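Der Winter und die alte Batterie

Im Dezember ist mir der Kombi zum ersten Mal nicht angesprungen. Zwei Grad unter null, ein müdes Klacken vom Anlasser, dann nichts mehr. Die Batterie war noch die erste, also habe ich am selben Abend eine neue bestellt.
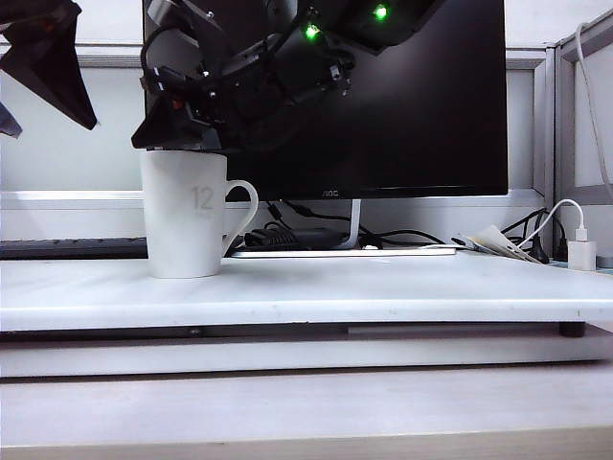 Der weiße Becher mit der blassgrauen »12«.

Eingebaut habe ich sie selbst. Minuspol ab, Pluspol ab, Halteklammer lösen, alte Batterie raus. Die Klammer saß fest und hat mich mehr Zeit gekostet als der ganze Rest. Die neue hat 60 Ah, wie im Handbuch angegeben.

Danach waren Uhr und Radiosender weg, und die Fensterheber musste ich neu anlernen. Das steht im Handbuch unter »Stromausfall« – ich hatte erst unter »Fenster« gesucht und dann noch eine Weile im Forum gelesen.
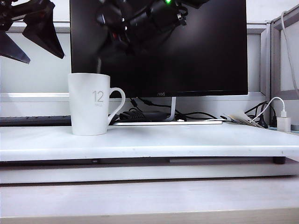 Dort empfahl jemand, den Ladestrom nach 5 Minuten Leerlauf zu messen. Habe ich gemacht, die Lichtmaschine ist in Ordnung. Die alte Batterie nehme ich nächste Woche mit zum Händler, wegen des Pfands. Als Nächstes sind die Wischerblätter dran.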